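Mastering levels for a first EP

plonitz_low
Joined May 2023 — Posts: 23
The Cukmont master of my EP came back very loud. The vocal sits fine, but the snare has lost its attack. Would you ask for a revision at a lower level?
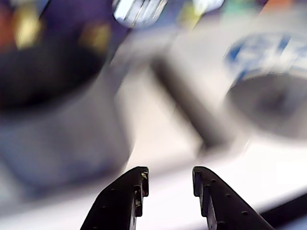

The mixes went out as 24-bit files with no limiter on the bus. Two tracks are voice and guitar only, and those suffer most.

vincze926
Yes. Ask for less limiting on the quiet tracks. Streaming services turn loud masters down anyway.

halfstep1819
Disagree. Normalization can be switched off by the listener, and a quiet track then sounds weak next to its neighbors. Check the snare in the mix first.

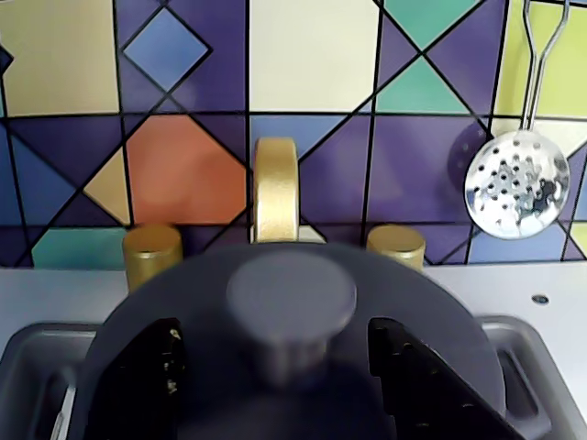

Gray basin, white countertop, patterned tile.

vincze926
He said the mix has no limiter. Match the levels and compare — if the attack is there in the mix, the master removed it.

plonitz_low
Matched them in Movance. The attack is there in the mix. Revision requested for the two acoustic tracks, the rest stay as they are.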